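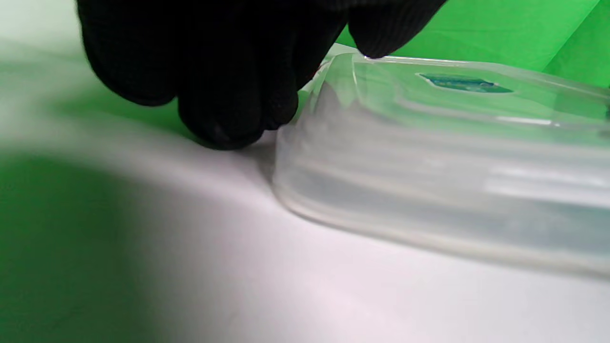
Angelica Ambrosio would like everyone to stop calling it a moral victory. The Evberg coach used the word "loss" four times in her first answer on the night, apparently to make sure it stuck, and then spent the next several minutes explaining how a team can lead for most of a basketball game and still walk off with the smaller number.

The smaller number was 58. Sison had 61, and had it in a way that will not make anybody's highlight reel, unless there is a market for free throws. The visitors made 11 of them in the fourth quarter, the last two with six seconds left, and left Evberg's gym still unbeaten in conference play.

Evberg is now 9-10 overall and 3-5 in the league. Four of those five conference losses have come by a total of 11 points, a figure Ambrosio recited from memory and did not seem to enjoy.

"I know what we are when it's tied," she said. "We're a team that starts running somebody else's offense."

For three quarters the offense was recognizably Evberg's. The home side opened with a 14-4 run, helped by a Sison team that missed its first seven shots and looked as if it had just gotten off the bus. (It nearly had. A closed lane on the highway pushed the visitors' arrival back far enough that tipoff was moved, and the pep band played its whole songbook and then started over.)

Junior guard Adom Ofori had 12 points by halftime and was getting wherever he wanted off the dribble. Sison tried three different defenders on him in the second quarter, the third of whom picked up two fouls in under a minute and sat down with a towel over his head. Evberg went into the break up 33-26.

The third quarter was more of the same, played slower. Neither team made a three. Sison went to a zone, Evberg passed around the outside of it for long stretches, and the shot clock got a lot of work. Still, it was 47-39 going into the fourth, and the student section had begun singing, a thing it has learned to do early this season while there is still something to sing about.

Then came the fourth quarter, which Evberg has now lost in six straight games.

Sison scored the first nine points. Five came on the fast break after turnovers, one of them an inbounds pass thrown firmly and accurately to a referee. By the time Ofori answered with a floater, the Bobcats had gone more than four minutes without a basket and the singing had been over for a while.

To their credit, they did not fold. Ofori tied the game at 55 with a three from the left corner, and a pair of free throws from the sophomore bench put Evberg back ahead, 57-55, with just under two minutes to go. Sison went inside on its next trip and scored, then went inside again and got fouled. Both shots dropped. Evberg split a pair at the other end to make it 59-58, and got the ball back on a travel with 19 seconds showing.

What followed is going to get some use in the film room. The play was drawn up for Ofori coming off a screen at the top. The screen arrived on one side of the floor and Ofori on the other. He drove anyway, found three white jerseys waiting in the lane, and put up a shot that touched the backboard and nothing else. Sison rebounded, took the foul and closed it out at the line.

"I saw the gap and then it was gone," Ofori said. "I'd take it again. I'd probably take it about two seconds sooner."

He finished with 22 points, his best total of the year, on 9-of-17 shooting. The rest of the starting five combined for 19. Evberg had 16 turnovers to Sison's eight and was outscored 22-11 over the final 10 minutes.

Rebounding, the great worry back in November, turned out fine. Evberg won the boards 39-31 and collected 13 on the offensive end, many of them from its own misses close to the rim, so the statistic flatters and insults in equal measure.

Attendance was announced at 2719, the largest home crowd of the season and well above what the Bobcats usually draw in midwinter. Some of that was the opponent. Some of it was the two-for-one ticket offer, and a fair part was the 700 or so schoolkids in the upper rows, who screamed just as loudly at the timeouts as at the baskets and were on their buses before the end.

The schedule offers little sympathy. Evberg goes on the road next to face Mokent, which sits second in the league and beat the Bobcats by two the last time they met, on a putback at the horn. After that comes a trip to Susora, last in the standings and the only conference team Evberg has beaten comfortably. Both games fall inside the same week, with a long bus ride between them.

Ambrosio said she would not be changing her lineup. She did say that practice would begin with late-game situations and would go on until the screen and the shooter turned up in the same place.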